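25/09/2018

Day 10 of the Gallis trial, and I have begun talking to it in the voice I use for other people's dogs.

The Lastik rep told me the kit would be "learning the room" by the end of the first week. I can report that it has learned the room. It knows the ceiling very well. It has 603 clips on the disk and a good third of them are lights and vents, taken at angles I would only choose if I had fallen off something. I asked support whether this was normal and they sent me a link to the page I had asked them from.

Fair is fair, the arm itself is good. Quiet, doesn't drift, stops when you put a hand on it. The wrist camera mount is solid too. What I'd mark down is the setup software, which crashed twice before lunch and then came back in Romanian. The menu item that fixes this is called Bălan. I found it by clicking on everything.

Tidying run in the afternoon. The idea is that you work at the table with a glove on, the arm watches, and by and by it offers to help. It has not offered yet. I moved things back and forth across that table until four o'clock and felt like a man dealing cards to a coat rack.

Then the price. The basic kit is 1923 and the support plan is another 482 a year, which buys you, as far as I can tell, the link. Prustside will want my write-up regardless, and they'll want stars. I keep landing on three. Three and a half if the update comes before I send it, and the update was promised in March, so three.

Things to put in: the cable is too short. The manual has two page 10s and they disagree about the gripper screws. The emergency stop is the right size and in the right place, and I'd like that said near the top – so few of these get it right.

Things to leave out: the dog voice.

Must bring my own chair tomorrow. My back is done with that stool. Also buy tape, and ask Lastik again about the cable, politely this time.

Copied one of today's clips off the disk before I shut everything down.

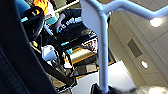 Gallis wrist camera, tidying run. Glove at the table, ceiling as usual.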